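Dimas Hartono
15 May 2023

Thread on how party labels get assigned, using the Ladero council group as the case. I coded every motion the group put its name to over one term. There were 794. Method first, then results.

1/ The local press calls the group "populist right". Its opponents say "nationalist". The group itself says "civic". None of the three terms was defined in any article or leaflet I read.

2/ Definitions used. Populist: the text sets a single people against a single elite. Nationalist: the text ties a right or benefit to national origin. A motion can be both, or neither. Most were neither.

3/ The commonest subject by a clear margin was streets. Paving, crossings, signal timing, who pays when a utility firm digs and leaves. You can't place that on a left-right scale without forcing it.

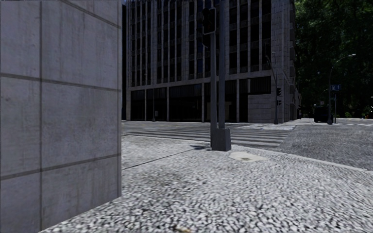 Cobbles, utility cover and traffic signal pole.

4/ Critics point to the Fekel speech as proof of the nationalist label. I read the full text. It has one passage on housing priority that meets my definition. The rest is about rates. One passage is evidence and I coded it as such. It doesn't settle the label for the whole group.

5/ Horobets is a different matter. He uses "the people" against "the town hall class" in nearly every speech, so he codes as populist under any test I know. He also left the group in October. Articles still quote him as its voice.

6/ On transport the group split. Half wanted the Heletti bus contract ended, half wanted it extended with penalties. A group with a fixed ideology would not usually divide on a spending question of that size.
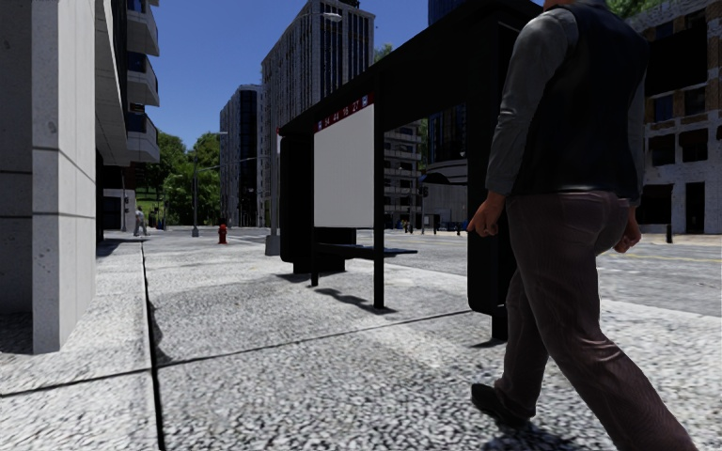
Pavement leading up towards a bus shelter.

7/ Limits. I coded alone, so there is no agreement score. I re-coded a random 100 motions a month later and changed 2. Speeches were not included unless attached to a motion.

8/ My reading: "localist" fits the record better than the other terms. It predicts the streets motions, the bus split and the rates line. It does not predict the housing passage, and I have no good account of that yet.

9/ Coding sheet and definitions on request. If you disagree with a code, send the motion number and the line.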